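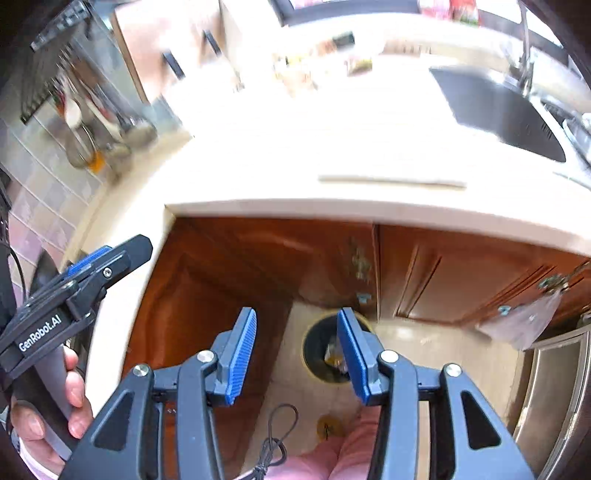
**Marama Baxter**
Writer, home cook and keeper of this blog
Thursday, January 28, 2021

So I finally did the thing I've been threatening to do since December and went through all my recipes. All of them! The binder, the shoebox, the screenshots on my phone, the backs of envelopes. I'd always told people I had "maybe a hundred." I had 291, and that's after throwing out the doubles (why did I own four copies of the same banana bread?).

A lot of them I have never made. There's a lamb thing from my aunt in Otano that takes two days and calls for "a good handful" of pretty much everything. There are three different fudge recipes and I don't even like fudge. And there's a whole run of magazine clippings from the year I was apparently very into aspic.

My favorite find was Grandma's plum cake, in her handwriting, with a note on the side saying "less sugar than Joan uses." I made it Sunday. It sank in the middle and we ate it anyway, with way too much custard — no regrets there.

I tried typing everything into Lellance, the recipe app my sister swears by, and gave up after a weekend. It kept changing "scant cup" to "scent cup," and it wanted a star rating before it would save anything. How do I rate a soup I haven't eaten since 2009? So I went back to paper. I got a big green binder from the stationery place on Valderrama Street, plus a pack of plastic sleeves, and now there are tabs. Soups, bread, weeknight stuff, sweet things, and one at the back marked "Someday" for the lamb and its friends.

The rule I've set myself is one recipe a week out of Someday. If it's good it gets moved to a proper tab, and if it's bad it goes in the recycling, even if it came from family (sorry, Aunt Bea). Last week was a cabbage and rice bake that tasted like a school cafeteria, so that one's gone. This week I'm doing the dumplings, and I still need to find caraway seeds — the corner store was out and the man there tried to sell me cumin.

If you have a plum cake that doesn't sink, please leave it in the comments. I have sleeves left over.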